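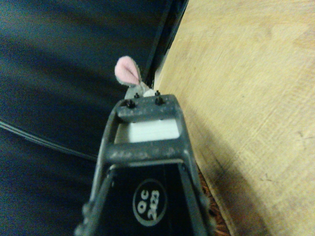
Toy mouse, gray with a pink felt ear, with navy cloth to the left.

Plirkex: soft toys on wrinkly fabric

Hi, I'm Apolinar Quezada, and Plirkex is my collection of short clips of small plush toys sitting on, under and half inside pieces of cloth. I started it one Saturday with a single mouse and a bedspread, and it kind of got away from me (there are 1476 clips now!).

What's in it

The toys are the sort you'd find at the bottom of a kid's backpack: mice, a couple of bears, one very flat rabbit. I have 50 toys in total, and the fabrics are whatever I had at home plus a bag of remnants from Zavala, the sewing shop down my street. Dark cloth is my favorite because the felt bits really pop against it, but it also picks up lint like crazy, so run a roller over it if you're adding your own clips.

Folders

humby/ has the toys in plain sight, nothing covering them
prurnent/ has the toys partly hidden, which makes it the harder one
notes.txt is my list of toy names and fabric colors

Humby is the bigger folder. Prurnent has 148 clips and I'd love to get it up to 300 by November.

Labels

Every clip has one toy name and one fabric name. If only an ear is showing I still label the whole toy, so "mouse" means mouse even when you barely get a mouse. Colors are by eye. My "navy" and your "navy" may not agree, sorry.

Known problems

Two of the bears are nearly identical and I've mixed them up at least once. The striped cloth is labeled "stripe" in some places and "stripes" in others. I'll fix that when I redo the notes file.

Use it for whatever you like, just keep my name in the readme.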